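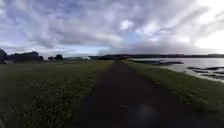

Figure 19. Fixed camera view, unmarked asphalt path with grass on both sides and water to the right.

5.3 Setting up path following on unmarked paths

Use this section to set up the Vomora path follower on a route that has no painted lines or curbs. If your route has painted lines on both sides, use section 5.2.

You need:
- A vehicle with Vomora installed and the front camera calibrated (section 3)
- A laptop with Sirwood Console connected to the vehicle
- A route file that covers the whole path

CAUTION: Keep the drive motors disabled until step 11. The planner sends speed commands as soon as a route is loaded.

Load the surface model

1. Open Sirwood Console and select Perception > Surface.
2. Set Model to "Soft edge". The default model, "Lane", looks for paint and will report NO PATH on a route like the one in Figure 19.
3. Set Left Surface and Right Surface to "Grass".
4. Click Apply. The camera process restarts and the view goes gray for a few seconds.

Note: Left and right are always given in the direction of travel. If the vehicle will drive the route both ways, save a second profile with the sides swapped.

Check the path mask

5. Park the vehicle on the path, facing along it, and turn on Overlay > Path Mask.
6. Look at the near part of the mask first. It should cover the asphalt from one grass edge to the other. Small patches and streaks on the surface should be inside the mask. If they show up as holes, raise Fill Size one step at a time until the holes close.
7. Look at the far part. The mask should narrow toward the horizon and stop before it reaches the sky. If it spills onto the grass in the distance, lower Mask Range.

Grass that creeps over the asphalt gives a ragged mask edge. Small steps in the edge are normal and are smoothed by the planner. Do not try to remove them with Fill Size, as a high value will also hide real gaps.

Mark the water side

The surface model sorts pixels by color and texture. Flat gray water under a cloudy sky can score close to gray asphalt, and the grass strip between them may be narrow in the distance. A keep-out line must be drawn on any route beside water.

8. Select Planning > Keep-Out and click Add Line.
9. Draw the line on the map along the path side of the bank, from the start of the route to the end. Do not draw it on the shoreline. Mudflats and shallows can change the shoreline from one map to the next.
10. Set Type to "Hard" and click Save. The planner will stop the vehicle before any part of its outline crosses a hard line, whatever the path mask says.

CAUTION: A keep-out line works only while the vehicle has a good position fix. If the fix is lost, the vehicle stops and shows code 107. Do not clear the code until someone is standing next to the vehicle.

First run

11. Set Speed Limit to "Walk", enable the drive motors, and hold the remote stop.
12. Click Start. Walk beside the vehicle on the side away from the water.
13. Watch the Path Score on the Console. A score of 83 or higher is good. Below that, the planner slows the vehicle. At 26 the vehicle stops and waits.
14. At the end of the route, click Stop and save the log.

If the score drops in one place only, open the log in Lemero Viewer, go to that place and look at the mask. Common causes are long shadows, standing puddles and cut grass lying on the asphalt. Clear the path if you can, then repeat the run before you change any settings.

If the score is low along the whole route, check that the lens is clean and that Exposure is set to "Ground". With Exposure set to "Full", a bright sky makes the path and the grass too dark to tell apart.

Note: Coelho base units with firmware older than the April release do not accept the "Walk" limit. Set the limit on the base unit itself before step 11.

Continue with section 5.4, Turning at the end of a path.

Questions about this section: contact Vomora Support through the Help menu in Sirwood Console
© Vomora. All rights reserved.
Back to top
2 comments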